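September
By Elvira Montoya

Hi all, me again with the Puma cell update. It was a maintenance-heavy month, so if you were hoping for a big chart of new tasks you'll have to wait for the next one. I did get the thing running a lot better, though, and I'm pretty happy about it!

Quick numbers first. We logged 127 folding runs on the cell, which brings us to 2627 since Grastura started paying for our time. I'd planned on more than that, but the left arm was down for 8 working days and there's no point pretending otherwise.

The left arm trouble was the wrist cable. Both wrist cameras have one, and I'd routed them tight along the joint back in the spring (my idea, my fault) so they wouldn't snag on the cloth. Well, tight was too tight. Every time the wrist rolled past a certain point the connector got a little tug, and after enough of those the picture started dropping out. Never for long, just enough to ruin a run. I spent two days blaming the software before I wiggled the plug by hand and watched the feed die right in front of me.

So now both cables hang in a loose loop with some slack in them. It looks messier and it works much better. The loop does brush the fabric now and then, and I'm still playing with how long to leave it. I swapped the left connector too, and ordered two spares from Plendeo so we aren't stuck waiting on the mail again.
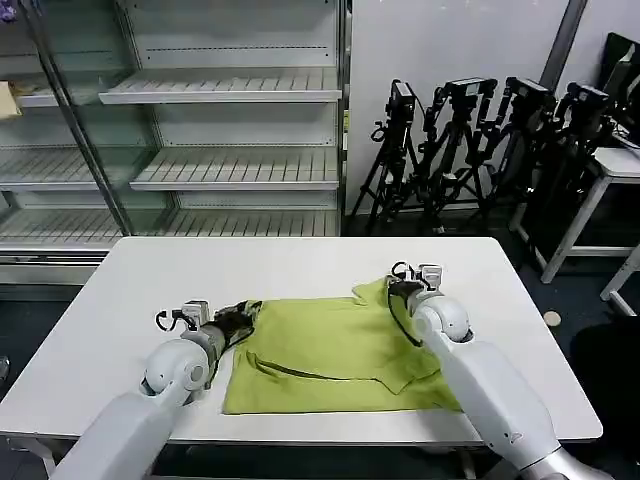
Both arms on the green shirt, with the wrist camera cables looped.

Grippers next. The fingertip pads were glazed over on both sides and the right one was letting go of collars, which is the worst possible place to let go. I cleaned them, that helped for maybe an afternoon, and then I gave up and put new pads on all around. I also dropped the closing force a notch on the left, where all we really want is to hold the cloth down on the table. Since then I've been checking the pads every morning before the first run, and I'd like to keep that up even though it eats into my coffee.

Then calibration. Taking the wrist apart meant redoing the camera alignment on that arm, and while I was at it I did the other one too. It takes 30 minutes an arm if nothing goes wrong. I wrote the steps up and put them in the Lulell folder, so somebody besides me can do it when I'm out (please, somebody, try it and tell me where it's confusing).

Money: we're under on parts, over on my hours. The cable and pads were cheap. If it's all right with you I'd like to move a bit of the leftover parts money toward a proper cable guide for each wrist, and I'll send a quote separately.

Still open: the right shoulder makes a faint clicking noise on slow moves. It isn't affecting anything I can measure, but I don't love it. I'm going to pull the cover and have a look before we start on the long-sleeve shirts.

Elvira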